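Chapter 7
Evaluating a Packaged Work Cell: The Stenari Bench Kit

In this chapter
7.1 What a kit includes and what it leaves out
7.2 Pushing as a first task
7.3 Reading the supplier's data sheet
7.4 Acceptance testing
Review terms

7.1 What a kit includes and what it leaves out

Chapter 6 dealt with arms bought as single items. Many small shops and teaching labs do not buy that way. They order a bench kit, in which the supplier has already matched an arm mount, a work surface, a set of end tools, a set of test parts, and the software that ties them together. The buyer pays more for the bundle than for the separate items and expects to spend less time on setup. Whether that trade is a good one depends on the work, and the purpose of this chapter is to give the reader a method for deciding.

The running case is the Stenari bench kit, sold by Munberg and supported under a separate service plan called Costache. The kit is offered in 2 versions. The base version includes the tool flange adapter, a peg tool, the test parts, and the setup software. The extended version adds a force sensor and a second set of tools. Neither version includes the arm. A buyer who overlooks this line in the quotation will have a budget problem before the crate is opened.

The arm is left out for a practical reason. Most buyers already own one, and the adapter accepts several common flange patterns. The cost is that the supplier cannot state a figure for position accuracy at the tool tip, because that figure depends on an arm the supplier did not choose. The data sheet gives accuracy for the adapter alone. Students should note the difference now, as it returns in Section 7.3.

7.2 Pushing as a first task

Bench kits are often judged on grasping. The Stenari kit is built around a simpler operation, in which the arm moves a part across a flat surface by contact with a single rigid tool. The tool has no fingers and no moving joints. It is lowered beside the part, brought against one side, and driven along a path parallel to the work surface. The part slides, and usually turns as it slides. 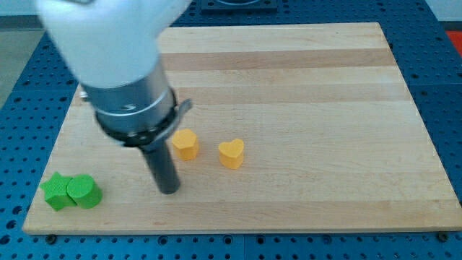 Three quantities govern the result: the height of the tool tip, the point of contact, and the friction between part and surface. Tip height is set first. If the tip is too low, it drags on the surface and loads the wrist. If it is too high, it may ride over a short part or tip a tall one. The manual calls for a clearance of 2 mm, checked with a feeler gauge at each corner of the work area. A board that is not level with the arm base will pass at one corner and fail at the opposite one.

The point of contact decides whether the part travels straight. A push directed through the center of friction moves the part without turning it. A push to either side of that point adds rotation. On a flat-sided part such as a pentagonal prism, the contact point can be placed near the middle of a face. A cylinder offers no flat face, and a small error in approach angle lets the tool slip around the side. Hearts and stars have inward corners, which can hold a round tool in place once it is seated but make the first contact harder to predict.

Friction is the quantity the buyer controls least. It changes with surface finish, dust, and wear on the underside of the part. A wood surface adds a further point to check – friction along the grain may differ from friction across it – and test pushes should be made in both directions before any values are entered in the software.

7.3 Reading the supplier's data sheet

The Stenari data sheet lists 17 rated values. Not all of them carry equal weight. Values measured on the adapter or the tool can be accepted as stated, subject to the tolerances shown. Values marked "system" were measured on the supplier's own arm and should be treated as a guide until they are repeated on the buyer's equipment.

The Costache plan runs for 12 months from delivery. It covers replacement tools and remote help with calibration. It does not cover on-site visits, test parts, or damage from contact between the tool and the work surface. As tool-to-surface contact is the most common fault during setup, a buyer with untrained operators should price spare tools separately.

One published trial is used in the exercises. The Narnmont training center ran the base version through a full term starting in September and logged every failed push by cause. Its log sheets are reprinted at the end of the chapter. Before turning to them, the reader should work out which of the rated values in Table 7.1 could be checked with the base version alone, and which would need the force sensor.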